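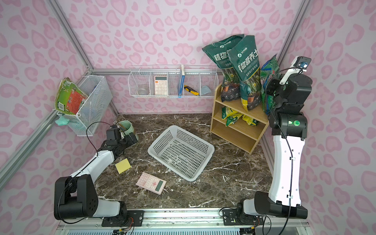 *white basket, green mug, sticky notes, brown marble*

**sheena_p57**
OK wallpaper people, talk to me. I keep going back and forth on pink leopard with a dark brown marble surface. My sister says it's "a lot." I say a craft nook SHOULD be a lot! The white basket is the kind I want for the desk, by the way, with the little square holes all over. Empty for now, but I have 2,000 loose beads and paper scraps waiting for a home (plus pens, always pens).

**mogens_toft**
Love the marble, would lose the leopard. Brown with cream veins is already busy. Put plain pink behind it and you'd still get the color without your eyes bouncing all over the place.

**Ivone B.**
Nooooo keep the leopard!! I did almost the same thing in my sewing corner in November and I smile every time I walk in. One thing though: beads in THAT basket? With holes in the bottom? You'll be picking them out of the carpet until you retire.

**sheena_p57**
Ha, fair. Beads go in jars, paper goes in the basket. Better?

**Ivone B.**
Much better.

**dagny_a**
I'm more interested in the walls as storage. If you hang wire baskets you get your whole tabletop back. Look at the back of this one:
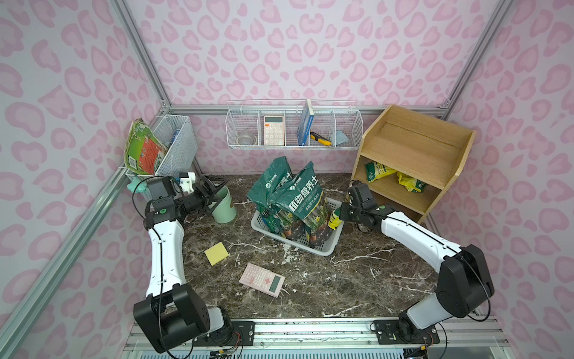 *wire baskets up on the wallpaper, book in the corner one*

**dagny_a**
Corner basket for whatever you're reading, long divided one along the back for the small stuff. I'd copy the mint cloth over the front too, it's so sweet against the pink.

**mogens_toft**
That paperback is bent though. I'd never keep books in wire, they slump. A cheap file holder does the job and keeps them straight.

**dagny_a**
It's a paperback, Mogens, it'll live.

**ladefoged_m**
With Mogens T. on the books, with Dagny on everything else. Also dark marble shows every crumb, look at the light specks on it. I had a brown top from Vestergaard for 2 years and wiped it down constantly. Go lighter if you eat at your desk.

**sheena_p57**
I absolutely eat at my desk. Hmm. I was quoted $185 for the brown, and the cream was more.

**Ivone B.**
Get the brown and a hand brush!

**sheena_p57**
Sold. Leopard stays, baskets go up on Monday. Does anyone know if stick-on hooks will hold on wallpaper, or am I drilling?

**mogens_toft**
Drill. Hooks took a strip of mine right off the wall.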